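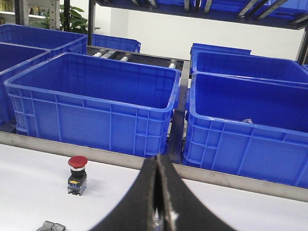 People and Work

The last bus to Skanilgate

18/05/2018

Bernd Baumgart asked me to meet him at the Stilano, a small café opposite the bus station, and he was there before me. He had already chosen the table by the window. "From here I see if they leave on time," he said, and during our conversation he looked up at every departure. He drove the 57 between Butcombe and Skanilgate for the bigger part of his working life, mostly in the evening, and since November he is retired.

I wanted to speak with him about the evening shift. Much is written about commuters and morning traffic, but little about the people who travel home at eleven at night, and even less about the person who takes them there.

He did not plan to become a driver. As a young man he learned the trade of a baker, and he left it when the flour began to hurt his lungs. A neighbour told him that the bus company was looking for people. "I thought, one winter, then I will find something proper. But I liked it from the first week. In the bakery I was awake when all the others were sleeping. In the bus I was awake together with somebody."

The evening shift was not popular with his colleagues who had small children. He had none, and so he took it, at first as a favour and later by his own wish. He describes the road with great exactness. After the hospital in Butcombe the street lamps stop, then comes the long hill, then the crossing at the timber yard where one must always brake, also when nothing is coming. In the winter he kept a broom behind his seat for the snow on the steps. The company did not provide a broom. He bought it himself and he still has it at home.

I asked whether the passengers talked to him. He thought for a while before he answered. "Some did, every evening. Some not one word in ten years, and I knew them just as well. A man gets in with heavy shoulders, you do not need to ask. You wait until he sits, and then you drive away softly. This is also a conversation."

Driving away softly is a subject to which he came back several times. In his opinion it is the whole art of the profession. The young drivers learn the ticket machine, the radio and the rules for the rest times, he said, but they are not taught to wait until the old people sit. The timetable does not give them the seconds for it. He took those seconds anyway and drove a little more quickly through the forest, where there was never anybody at the stops. 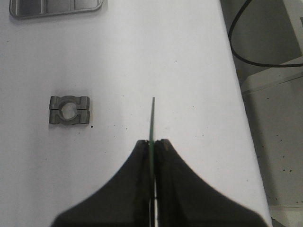 The timetable was also the reason for his only serious quarrel with the company. The last bus used to leave Butcombe at 11 minutes past eleven, which was good for the nurses from the late shift. Then a new plan came, and the departure was moved forward by a quarter of an hour. On paper it was a small change. For the nurses it meant that they had to run across the car park with the coat in the hand, or to pay for a taxi.

"I wrote a letter. I am not good in letters, it took me three evenings," he said. The answer was polite and did not say anything. So he put a sheet of paper beside the door and asked the passengers to sign if they wished the old time back. He had 113 signatures after one week, and he was called to the office. It was not allowed to hang up private papers in the vehicle. He took it down, gave it to his superior and asked for a receipt.

It lasted until the next spring, but the old departure came back. When I asked if he was proud of that, he shook his head and ordered another coffee. He was more interested to tell me about the cook of the Ratanaporn, the restaurant near the final stop, who kept a portion of soup warm for him on cold evenings. He ate it standing in the kitchen during his break. He never learned to pronounce the name of the soup correctly and she corrected him every time.

There were also bad evenings, of course. He does not speak about these with pleasure. Drunken people were not the worst, he said, one can let them sleep and wake them in Skanilgate. Worse were those who were angry with the whole world and found only him. Once a young man threw a bottle against the windscreen. The glass held. What he remembers is that afterwards all the passengers stayed in the bus until the police arrived, although most of them lived only a few steps away and could have walked home.

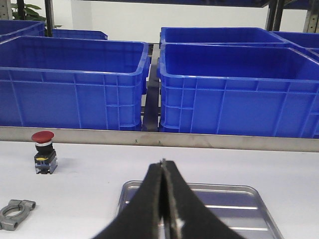 One of his regular passengers wrote to me that she had not known his surname in all those years, and that she cried a little when a different driver opened the door in November. She also wished it to be mentioned that he was the only one who switched off the radio when she had an examination the next day and was learning in the back row.

I read this to him from my telephone. He knew at once which passenger it was. "Chemistry," he said. "She passed it. The second one also."

About the future of the line he is careful. It is said that the evening buses shall be replaced by a service which one must order by telephone. He understands the calculation, and he admits that on some nights he drove with 2 people, or with nobody at all after the timber yard. But he believes that many will not call. "An old woman does not order a bus only for herself. She thinks it is too much trouble for the others. If the bus comes anyway, she gets in."

For himself he finds it still difficult to sleep before one o'clock. In the first weeks he went for walks at the time of his old shift, and without intention he ended again and again at a bus stop. Now he bakes, in small quantities and with a window open. He brings the rolls to the depot on the evenings when his former colleagues have the late duty. The recipe comes from his training, only with less salt.

Shortly before we paid, the 57 drove out of the station. He looked at the clock above the counter and then at the bus again. It was one minute late, he said, but there had been a lady with a walking frame.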